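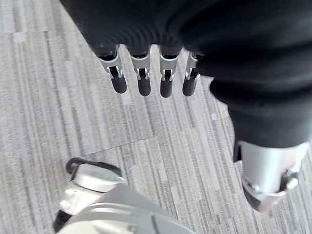

Open day at Stustwood, 2018-07-12

Quick notes before I forget everything. Got there late, parked on the grass, missed the welcome speech. Celeste Painemal was at the door with the stickers and waved me straight through.

First thing – the carpet. Grey, wall to wall in the big workroom. I was expecting bare concrete. Good on the knees too, I spent a while down on it looking at things from underneath like a kid.

Main reason I came was the sleeve table. Macarena Vergara sews all the covers for the hands and limbs they build there, and she had offcuts laid out to handle. Black, soft, very fine ribs. It folds and bunches where it has to bend, and she likes it that way. Says a tight cover looks great for a day and then splits at the thumb side. First ones were cut in April, on her own machine at home. She goes through 90 meters of thread on a bad week. Asked if I could buy a yard of the fabric. No.

Then the fingers. Silver upper part, a little hinge with thin side plates and a pin through it, rounded black tip. Tadeo Bustos had a tray of loose pins and let us try putting one in. Took me four goes, dropped two, one is probaly still in the carpet. Sorry Tadeo.

Talk at 2 by Soo-ah Sun, on joints. Packed, had to stand. She was good on why the covers come last, after all the screws are checked, and on how long a re-check takes if someone forgets. Slides hard to read from the back – tiny gray type. Somebody asked about cost and she laughed and moved on.

Lunch was from the Bravo van outside. Cheese roll, fine, line too long. Coffee ran out by 1.

The Kullon room upstairs was closed, no sign saying why. I'd wanted to see the old looms. Silvan Hauser said try next time, they only open it when teh floor has been checked.

Practical stuff: entry free, sign in at the side door and not the front. 73 parking spots, all gone by noon. Bus 210 stops at the gate. Bring water. No stroller access to the upper floor. The booklet is worth picking up, it has Macarena's pattern for a simple wrist cuff in the back and I'm going to try it in plain jersey first.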